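Rurbridge fija el pliegue horizontal para las camisetas de manga corta

Redacción, 13 de mayo de 2025

El servicio de ropa de Rurbridge aplicará desde esta semana un único método de plegado a las camisetas de punto de manga corta. La norma interna, redactada por Inna Fedoruk, sustituye a las tres variantes que convivían en los turnos y obliga a trabajar con la prenda tendida a lo ancho, sujeta por los dos extremos del borde cercano, antes de doblar el bajo sobre el cuerpo.

El texto ocupa 2 páginas. Establece que el primer doblez es siempre horizontal y que debe quedar algo por debajo de la mitad de la prenda. La tensión se aplica hacia los lados, sin levantar el centro.
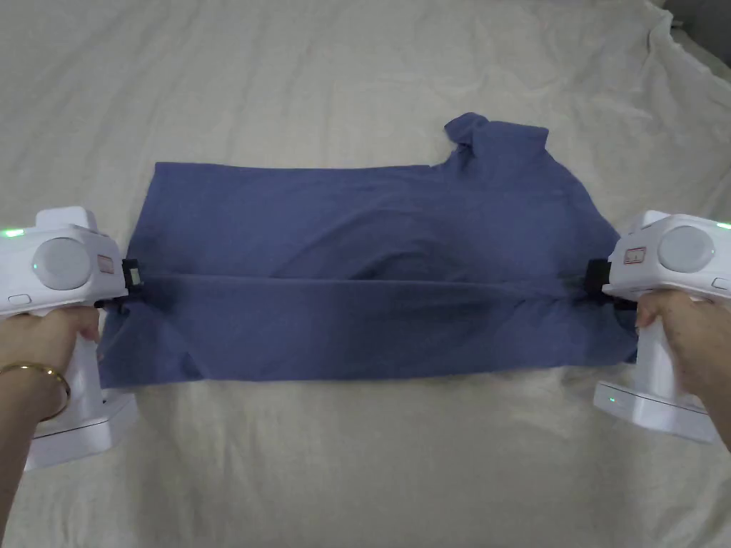 El segundo doblez lleva las mangas hacia dentro y solo se ejecuta cuando el borde superior está alineado. Si el cuello o un hombro sobresalen, el operario deshace el paso anterior y repite. Según Fedoruk, la mayor parte de los rechazos en el control de apilado procede de ese punto: una manga recogida bajo el cuello añade grosor en una esquina y la pila se inclina.

La revisión comenzó en diciembre, cuando Vernudis, la empresa que distribuye los lotes, devolvió 166 camisetas de un envío de 1000 por diferencias de tamaño una vez plegadas. No se trataba de defectos de lavado ni de costura. Kavinda Bandara, responsable de la línea, comprobó que las piezas devueltas habían pasado por turnos distintos y que cada uno partía de una orientación propia – cuello arriba, cuello a la izquierda o prenda doblada en vertical.

Las pruebas del nuevo método se hicieron sobre una superficie blanda y no sobre mesa rígida. Una sábana arrugada desplaza la tela al tirar de ella y hace visibles los fallos de sujeción que en una mesa pasan inadvertidos. La camiseta azul de manga corta se adoptó como prenda de referencia. 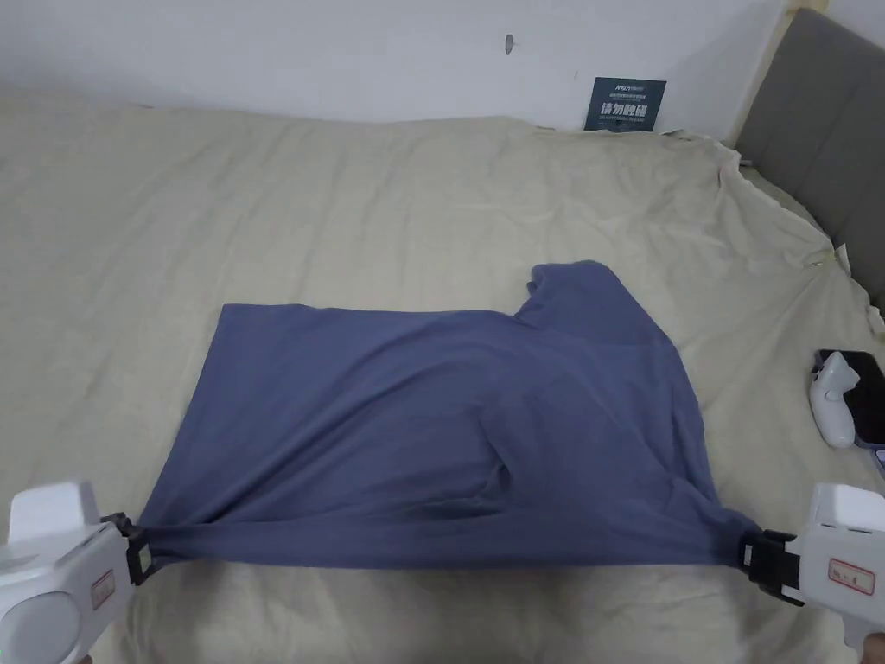
¿Qué ocurre si la prenda queda girada al tensarla?
Se suelta uno de los extremos, se alisa el cuerpo en diagonal desde el bajo hasta el hombro opuesto y se vuelve a sujetar por la esquina. Tirar con más fuerza de ambos lados no corrige el giro; lo traslada al centro en forma de arrugas oblicuas, que después quedan marcadas en el pliegue.

La norma distingue entre arruga superficial y pliegue doble. La primera se admite si desaparece al pasar la mano. El segundo, que se produce cuando la capa superior se monta sobre sí misma, obliga a extender de nuevo la prenda completa. También se fija la distancia de agarre: la sujeción debe tomar la esquina y el mínimo de tejido adyacente, de modo que el bajo forme una banda recta entre ambos puntos.
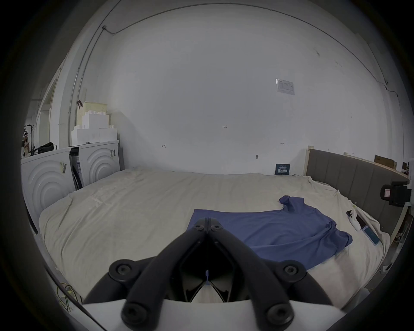

Tirta Pillai, de la consultora textil Pillai, revisó el borrador y pidió dos cambios. El primero retira la exigencia de planchar antes de doblar, que alargaba el ciclo sin efecto medible en la altura de la pila. El segundo añade una comprobación de humedad al tacto en las costuras del cuello y de las axilas – las zonas que más tardan en secar. Ambos figuran en la versión aprobada.

El tiempo medio por prenda fue de aproximadamente 51 segundos durante el ensayo, incluidas las repeticiones. Rurbridge no ha fijado un objetivo inferior. Bandara considera que el dato es poco representativo mientras los turnos no hayan completado la formación, a cargo de Mawar Liem.
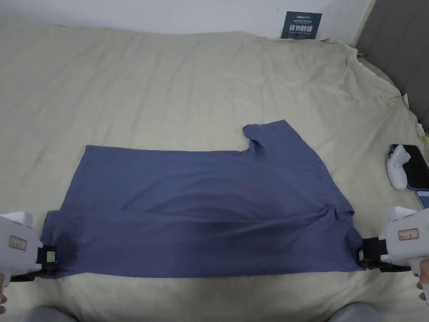

Camiseta de manga corta con la parte inferior doblada sobre sí misma y sujeta por las dos esquinas del borde cercano.

Las camisetas de manga larga y las prendas con botones quedan fuera de la norma y seguirán plegándose con el procedimiento anterior. Grarketow, que suministra las bandejas de apilado, mantendrá el formato actual. Vernudis aplicará el nuevo criterio de recepción a partir del próximo lote, y las piezas ya almacenadas no se volverán a plegar.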